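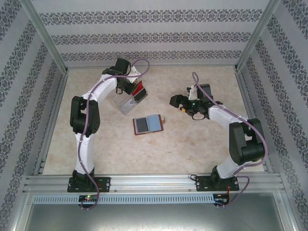

Gruretti, March

Volik Small Cases and Holders, release 2

README and data card

Summary

Volik is a set of written records covering small everyday containers: card holders, wallets, coin purses, glasses cases, pencil cases, clear plastic boxes with lids, and the things people keep in them. Each record covers one container in one state, with its type, its material where known, its dimensions, how it opens, and what was in it at the time of recording. Release 2 contains 1,667 records covering 600 containers.

The set was compiled in Gruretti and is maintained by Begović. It is meant for people who need consistent names and states for small containers, such as packing lists, lost property registers, sorting guides and labeling work. Prices are not included.

Files

records.csv: one row per record, 1,667 rows plus a header.
containers.csv: one row per container, 600 rows plus a header.
types.csv: the type list, 79 rows plus a header.
changes.txt: differences between release 1 and release 2.
README.txt: this file.

All files are UTF-8 with Unix line endings. Fields are separated by commas. Text fields that contain a comma are enclosed in double quotes. Empty means not recorded. The word none means recorded and absent. These are different values and should not be merged on import.

Fields in records.csv

record_id: integer, unique, not reused between releases.
container_id: integer, matches containers.csv.
state: open, closed, partly open, or unclear.
resting_on: the part of the container in contact with the surface (back, front, spine, base, lid, side).
contents: free text, singular nouns, separated by semicolons.
contents_visible: yes, no, or partly, judged with the container in the recorded state.
surface: free text, color first, then pattern.
note: free text.

Fields in containers.csv

container_id: integer, unique.
type: must match a value in types.csv.
color: the main color in one everyday word. A second color goes in the note.
transparency: clear, tinted, frosted, or opaque.
material: see below.
closure: zipper, snap, magnet, latch, friction lid, flap, drawstring, or none.
length_mm, width_mm, depth_mm: measured closed, to the nearest millimeter. Length is always the longest side.

Naming rules

Case is used for a container that keeps its shape when empty. Pouch is used for one that does not. Holder is used for a flat item that folds or has slots and is carried in a pocket or bag. A wallet is a type of holder. If an item has slots but its use could not be confirmed, it is entered as holder, unspecified, and the word wallet is kept out of the type field. It may appear in the note as "wallet-like."

The open clear plastic case and the small open brown holder on the beige floor in the picture at the top are typical of the pairings the naming rules were written for. A clear case is entered as case, clear, with transparency set to clear. The brown item would be entered as holder, unspecified, with color brown and "wallet-like" in the note. Both have state open.

Box is not a type in release 2. In release 1 it was applied to rigid plastic cases, tins and cardboard packaging alike, and the records could not be compared. Existing box entries were moved to case or to carton. The old value is kept in changes.txt against each container_id.

Material

Material is entered only when it was read from a label, stamped on the item, or confirmed by the person who supplied it. It is not guessed from appearance. Brown holders in particular are often assumed to be leather, and a large part of those supplied had no label. These have an empty material field. Plastic is accepted as a general value without a further name. Fabric is accepted on the same terms.

State

Open means that the inside can be reached without moving any part of the container. Closed means that the closure is engaged. Partly open covers everything between, including a lid resting in place with its latch undone. Unclear is reserved for records in which the recorder could not tell, mostly clear friction-lid cases.

State is recorded as found. Recorders did not tidy, straighten or reclose an item before writing the record. A holder that springs open when set down is therefore recorded as open or partly open, whatever its normal condition in a pocket.

Contents

Contents of a clear case can be seen in either state, so contents_visible is often yes where state is closed. Filters that treat closed as equal to hidden will drop these records. Use transparency together with state.

Personal cards, papers and photographs were removed before recording and replaced with blank card stock of the same size. These appear in contents as "blank card." Coins were left in place. Keys were left in place with any tag removed.

Surface

The surface field was added in release 2. Clear items are hard to separate from some surfaces, and users of release 1 asked for this to be recorded. Color comes first and is given in plain words: beige, faintly marbled; gray, plain; white, grid. Mottling is entered as a pattern even when weak. Tan or brown items on beige surfaces are marked "low contrast" in the note field. Records carried over from release 1 have an empty surface field unless they were repeated.

Relation to Nelon

The type list follows the Nelon list of household containers where the two overlap. Volik divides holders more finely and leaves out all kitchen containers. The column nelon_code in types.csv gives the matching code, or is empty where there is no match. Codes should be read as text. Several begin with zero.

Known problems

Depth is unreliable for soft pouches. It was measured flat for some containers and filled for others, and the method was not written down in release 1.

Snap and magnet were confused in a group of early records. Hidden magnets under a fabric flap were entered as flap. Corrected entries are listed in changes.txt, but the correction is not complete.

Glasses cases are overrepresented. Drawstring pouches are underrepresented, and the set should not be used to estimate how common any type is.

Color words were chosen by eye under indoor lighting. Brown, tan and dark beige overlap. Match on more than one field when joining Volik to another list.

Corrections

Send corrections to Begović with the record_id, the field name, the present value and the proposed value. Changes to container dimensions need a measurement of the item in the closed state. Proposed new types need a one-line definition and at least one container that fits no existing type. Accepted changes go into the next release, and release 2 files are not edited in place.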